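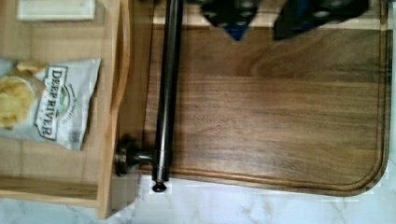 Wodis is hiring two packing operators for our Wornach workshop, and we want people who are curious about working beside a robot arm. We ship housewares and gift orders, 715 different items at last count, and most of them don't look alike. One order might hold a dark hardwood cutting board with a juice groove, a metal bar with a round mounting flange, a pale wood tray and a bag of Deep River chips. The arm is good at repeat lifts. It is slower with anything long, shiny or crinkly, and those are the moments when your hands and your eye matter most!

The job has changed a lot here. Two years ago every packer lifted each board by hand, up to 214 of them on a busy shift, and people went home with sore wrists. Now the arm takes most of the heavy lifting and the packers decide what goes with what, check the finish on wood and metal, teach the arm new grips and stop it when something looks wrong. All of the packers we had then are still here. Three of them have moved up to cell lead, with the raise that goes with it.

What you'll do:
- Set up orders at the bench and check them against the pick sheet
- Guide the arm through new items using the Plusent tablet (we train you, four weeks, full pay)
- Look over boards and trays for scratches, chips in the edge, loose fittings
- Write down what the arm got wrong, in plain words, for the evening crew

You don't need a tech background. Packing, kitchen or shop floor experience is great. You should be fine standing for part of the shift and lifting 30 pounds now and then.

Day shift starts at 7 a.m., evenings at 3 p.m. — tell us which you'd like. Training begins in June. Send a short note about yourself to Bimla Kandpal, cell lead, Wodis, Box 456, Wornach. A resume is fine but the note is what she reads first.

Related openings
Maintenance technician, evenings
Receiving clerk, part time
Driver, Kováčik route

Comments (3)

tomasz_r: Is the training paid at the evening rate if you apply for evenings?

Bimla Kandpal: Yes, same rate as the shift you're hired for.

Dory L.: I've been packing here since before the arm. Teaching it a new grip is my favorite part of the day, come join us!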